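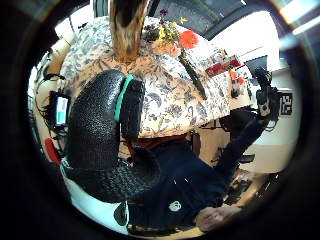

How long should flowers rest in water before you arrange them?

Two hours in a cool spot does for most bunches, though I leave gerberas overnight if I can.

Last updated: June

I learned that from Sheila Bramwell, who has run the flower table at Ninosgate for 18 years and still tuts at my scissors (blunt, she's right!). I'd come for one afternoon and ended up staying till the tea went cold. She starts with a single loud bloom, orange for preference, and lets everything else gather round it – a bit of yellow, a bit of pink, stems all different lengths. 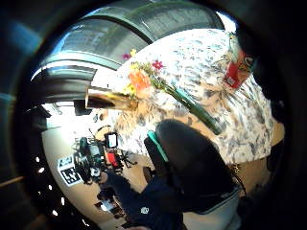 Then you lay the lot down flat and have a good look before any of it goes near a vase, and I'm hopeless at this bit, I always want to plonk things straight in. Anitha Varghese did hers in 20 minutes and it looked like a garden. Mine took 90, and leaned! I've carried on at home since, with a patterned cloth on the table and whatever Ludmont market has left at closing time, and I love it more every week.

Search articles Go

Contact us | © Rendumel Magazine | Back to top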